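Two-block stack in sim, top cube creeps when the gripper lets go

Home builds > Arms and grippers

mudlark_bench
Evening all. Some of you will remember me moaning about the arm we've got bolted down at the Nemitstead workshop and how scared I am of driving it into the bench. Well, I took the advice I was given in that thread (ta) and spent my evenings building the whole thing in simulation first. The project's called Ploreo now, for want of anything better, and it runs on the old workshop PC, which has been called Penrose for as long as I've had a key.

The job is as dull as it gets. Pick up the teal cube, put it on the pink cube, open the fingers, go home. Cubes are 46 mm because that's what our bandsaw offcuts come to once you've cleaned them up, and I want the sim and the real thing to match.

Picking works. Carrying works. Placing works, or it looks as if it does, and then when the fingers open the top cube creeps. It doesn't fall off, it sort of shuffles sideways while one finger is still touching it. On a good run you'd hardly notice. On a bad run it ends up with a proper overhang and the script marks it as a fail, and I can't see any pattern to which I'll get.

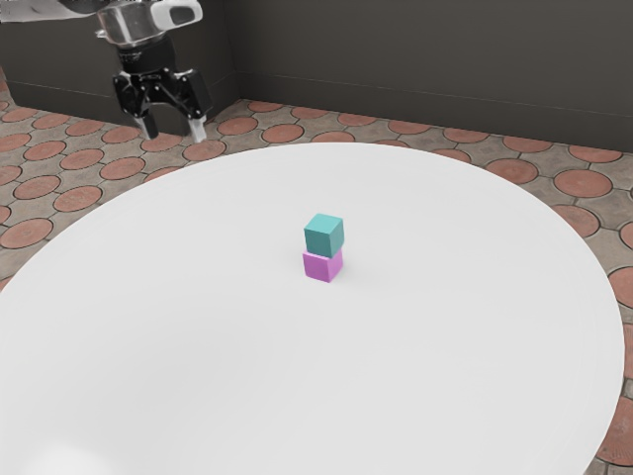 My control loop runs at 200 Hz and the physics timestep is 2 ms, which I picked because it was the number in the tutorial. Friction between cube and cube is whatever the default was. Friction on the fingertips I cranked up early on when things kept dropping, and I've a nasty feeling I never cranked it back down. The run with the gripper parked open over at the back edge of the table and the stack standing in the middle was one of the decent ones, teal a touch to the left and I'd call that a pass. What I'm after is getting them all like that. Where would you start?

rustybracket
Fingertip friction, no question. If the pads are set to something silly then the cube will want to follow whichever finger leaves last. Put it back to a sane number and see if the dropping comes back. If it does, your grip force was wrong to begin with and you've been covering it up.

Also nice floor. Did you tile that yourself?

mudlark_bench
It came with the room! I did try a plain grey one and it was like working in a car park, so the terracotta stayed. The round table I put in because I got fed up with clipping the corners of a square one.

OK, friction down. Will report back.

oddsocks_eng
I'll be the grump. Why are you doing this in sim at all? You've got the arm, you've got the wood. Put a bit of foam on the bench, turn the speed right down and try it. You'd have had your answer by the end of the first evening. I've watched so many people on here disappear into contact settings and come out months later with a beautiful pretend robot and a real one under a dust sheet.

mudlark_bench
I do take the point, and I've wondered the same at one in the morning. But the arm's shared. If I bend something then it isn't just my evening gone, it's everybody's, and the replacement gripper fingers from Vikico take ages to turn up (we've been through that once already — not me, I hasten to add). Penrose can crash into the table as often as it likes and all I've lost is a cup of tea going cold.

oddsocks_eng
Fair enough on the shared kit. Still think foam and slow would do you.

tealeaf_torque
I'm with mudlark on this one. We did ours the other way round and cracked a bench top.

Question though, how are you deciding the cube has been placed? If you open the fingers when the arm reaches its target height, you might be a hair too low and squeezing the stack, or a hair too high and dropping it. Either would give you a bit of a shuffle. Have you had a look from close in?

mudlark_bench
Yes, target height, nothing cleverer than that. I work out where the top of the pink one should be, add half a cube, go there, open up.

Did the friction thing, by the way. Pads back to something sensible, grip force up a notch, and nothing's been dropped since. So rustybracket was right that I'd been covering something up. The creep is better but it hasn't gone.

And I've added a close view so I can see the join between the two cubes. It's a bit bleached out and I've got some milky smudges on the grey that I need to sort, so don't judge me on the lighting.
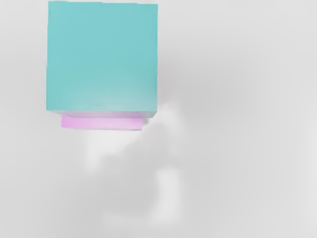 halfpintcnc
I'd bet on height as well. The physics engine lets things overlap a tiny bit before it pushes back, and if you command the arm into the cube underneath then all that push gets stored up. Soon as a finger lets go, it comes out sideways because that's the only way left for it to go. Try stopping a whisker high and letting it settle. A tiny drop is kinder than a tiny squash.

rustybracket
Disagree a bit. A drop's a drop, and on the real arm with real wood you'll get a bounce and a twist. I'd sooner go down until you feel contact and then back off. Does your setup give you any force reading at the wrist?

halfpintcnc
On a cube that light? You'll be reading noise all day long. Stop high.

rustybracket
You filter it! It's not hard. And whatever you tune by stopping high will only work for cubes that are dead on size, which bandsaw offcuts won't be.

mudlark_bench
I'll try both, please don't fall out. There is a force reading in the sim, I just never hooked it up because there isn't one on our real arm and I was trying to keep things honest between the two. So for my purposes I think halfpint's way has to come first, but I do see the problem with the offcuts. I measured a handful today and they're not as square as I'd told myself they were.

tealeaf_torque
Sand them in a jig. Sorts that out for good.

mudlark_bench
Right, update, and it's a fairly cheerful one!

I raised the target a whisker as suggested and left everything else alone. Straight away the sideways shove on release got smaller. Then I went after the fingers themselves, as I had a hunch they weren't opening evenly, and I'd put a second view further back on the arm side to check that. You want them both well clear of the top cube before anything lifts, with the cube sitting between them and nothing touching.

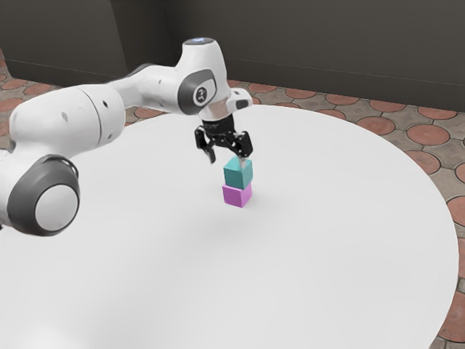
My release was one line of code that said open, followed straight off by the line that said go up. No wait between them at all. So the arm could begin rising while a pad was still on the cube, and with the friction as high as I'd had it before, well, you can guess. I've put in a check that the fingers are fully open before the lift is allowed to begin. It's the sort of thing I'd have spotted in somebody else's code in a minute flat.

I did 7 runs after that and every one passed. I know that's not many. I'm leaving a longer batch going on Penrose tonight, with the start position of the pink cube nudged about at random, and the door's got a sign on it asking people not to switch anything off.

oddsocks_eng
Good find on the wait. I will just say that you'd have heard that on the real arm, the pad dragging makes a right squeak.

mudlark_bench
Ha, you probably would. I'll give you that one.

pocketlathe
Coming in from the side, I've got the same sort of problem with a much cheaper arm. When you say a check that the fingers are open, are you reading the finger position back or just waiting a fixed time? Mine has no feedback on the gripper so all I can do is wait.

mudlark_bench
Reading it back. Ours reports finger position so the sim does too. With no feedback I'd just wait longer than feels needed, you've nothing to lose by it. I'd do the same on the way in as well, let the arm come to rest at the bottom with the cube still held before you tell it to open. I've got that in mine now and it's made the whole thing look a lot calmer, with the teal one held by its upper half so there's plenty of room under the pads.

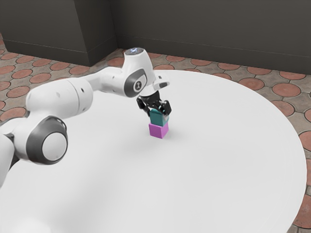

The grip height was something I fiddled with for ages, if it's any use to you. I started with the fingers right down round the middle of the cube because it felt safer, and the tips kept getting near enough to the bottom cube to worry me. Moving the grip up cured that. You do lose a bit of hold, so the cube can tilt if you swing it about too fast, but I'm in no hurry and I've slowed the carry down to suit.

pocketlathe
Brilliant, will try that. Mine tilts whatever I do but I think one of my fingers is on wonky.

halfpintcnc
Before you call it done, try halving that timestep. If the answer changes when you do, you haven't fixed it, you've only found settings that hide it.

rustybracket
Now that I do agree with.

mudlark_bench
Will do, it's next on the list once the long batch is out of the way. It'll be slow on Penrose, the fan's already going like a hairdryer.

If it holds up I'll book the real arm for an evening in June, foam on the bench and speed right down. Yes, oddsocks, I know.

oddsocks_eng
I didn't say a word. Take the sander though, and do those cubes first.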